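Zwischenbericht zum Vorhaben »Plurura — Zweiarmige Handhabung im häuslichen Umfeld«
Berichtsteil C: Öffentlichkeitsarbeit und Wissenstransfer
Berichterstattende Stelle: Projektbüro Plikano
Stand: 15. Februar 2020

1. Anlass und Gegenstand

Der Zuwendungsbescheid verpflichtet die Projektpartner, die im Vorhaben entwickelten Verfahren während der Laufzeit mindestens einmal einer breiteren Öffentlichkeit vorzustellen. Dieser Verpflichtung sind die Partner mit einem Tag der offenen Tür am Standort Todholm nachgekommen. Der vorliegende Berichtsteil stellt Vorbereitung, Ablauf und Ergebnisse der Veranstaltung dar und benennt die Punkte, die bis zum nächsten Berichtstermin zu bearbeiten sind. Die technischen Arbeitspakete werden in den Teilen A und B behandelt.

2. Vorbereitung

Die organisatorische Leitung lag beim Projektbüro Plikano, die technische Betreuung beim Partner Morrison. Der ursprünglich vorgesehene Termin musste einmal verschoben werden, da die Abnahme der Absperrungen im Vorführraum noch ausstand. Mehrkosten sind dadurch nicht entstanden. Die Einladungen ergingen an Schulen und Betriebe der Region, an Einrichtungen der ambulanten Pflege sowie an die Mitglieder des Projektbeirats.

Für die Vorführungen wurde der vorhandene Versuchsstand genutzt. Auf den Bau eines gesonderten Demonstrators wurde verzichtet; die hierfür eingeplanten Mittel sind im Titel »Veranstaltungen« verblieben und sollen, vorbehaltlich Ihrer Zustimmung, auf das kommende Halbjahr übertragen werden. Die Betriebsanweisung wurde um einen Abschnitt zum Aufenthalt von Besuchern ergänzt und vor der Veranstaltung mit allen eingesetzten Beschäftigten durchgesprochen.

3. Ablauf

Im Laufe des Tages wurden rund 200 Besucherinnen und Besucher empfangen. Die Führungen dauerten jeweils 30 Minuten und bestanden aus einer kurzen Einführung, der Vorführung am Versuchsstand und einer Fragerunde. Drei Stationen waren eingerichtet: die Werkstatt, der Versuchsstand und ein Auswerteplatz, an dem aufgezeichnete Bewegungsabläufe erläutert wurden.

Am Versuchsstand wurde das Arbeiten mit Schubladen und kleinen Behältnissen gezeigt. Die Aufgabe gehört zu den Referenzaufgaben des Vorhabens und ist für Laien ohne längere Erklärung nachvollziehbar. Fachlich ist sie anspruchsvoll, weil beide Arme auf engem Raum aufeinander abgestimmt werden müssen und sich leichte Gegenstände beim Ziehen verschieben können. Die Gegenstände im Arbeitsraum stammen aus dem Haushaltsbestand des Projekts. Auch die auffällig gemusterten Wandflächen sind Teil der regulären Versuchsbedingungen; mit wechselnden Hintergründen wird geprüft, wie empfindlich die Bildverarbeitung auf ihre Umgebung reagiert.

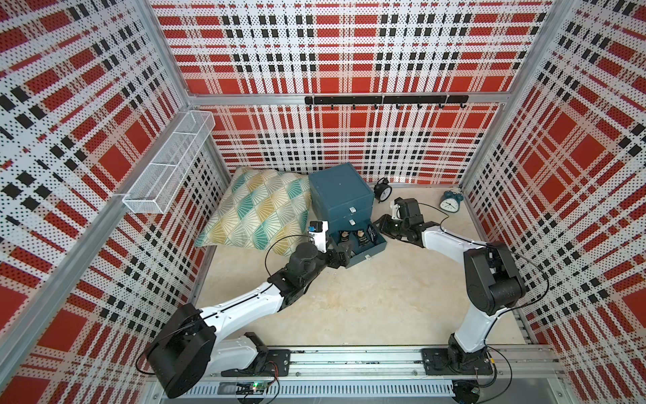 Abb. 1: Versuchsstand Todholm, linker Greifer an der geöffneten unteren Schublade der Aufbewahrungsbox, rechter Greifer rechts daneben.

4. Rückmeldungen

Im Anschluss an die Führungen lagen Rückmeldebögen aus. Überwiegend positiv bewertet wurden die Verständlichkeit der Erläuterungen und die Möglichkeit, den Beschäftigten unmittelbar Fragen zu stellen. Kritisch angemerkt wurden die beengten Sichtverhältnisse am Versuchsstand — insbesondere bei größeren Gruppen — sowie die fehlende Beschilderung zwischen Werkstatt und Auswerteplatz.

Inhaltlich bezogen sich die Fragen vor allem auf die Arbeitsgeschwindigkeit, auf das Verhalten der Anlage bei einem Fehlgriff und auf den Zeitpunkt einer möglichen Anwendung in der Pflege. Zum letztgenannten Punkt wurde darauf hingewiesen, dass das Vorhaben der Grundlagenerarbeitung dient und eine Produktentwicklung nicht Gegenstand der Förderung ist.

5. Offene Punkte und weiteres Vorgehen

Für den Mai ist eine zweite, kleinere Veranstaltung vorgesehen, die sich ausschließlich an Pflegeeinrichtungen richtet. Die Gruppengröße wird dabei begrenzt. Zusätzlich soll das Bild der Handkamera auf einen Monitor außerhalb der Absperrung übertragen werden; der Partner Morrison prüft derzeit die technische Umsetzung. Die Wegeführung wird vom Projektbüro überarbeitet.

Der Mittelabfluss im Titel »Veranstaltungen« liegt unter dem Planansatz. Eine Aufstellung der Ausgaben ist als Anlage 3 beigefügt. Um Mitteilung, ob der beantragten Übertragung der Restmittel zugestimmt wird, wird vor Beginn der Planungen für die zweite Veranstaltung gebeten.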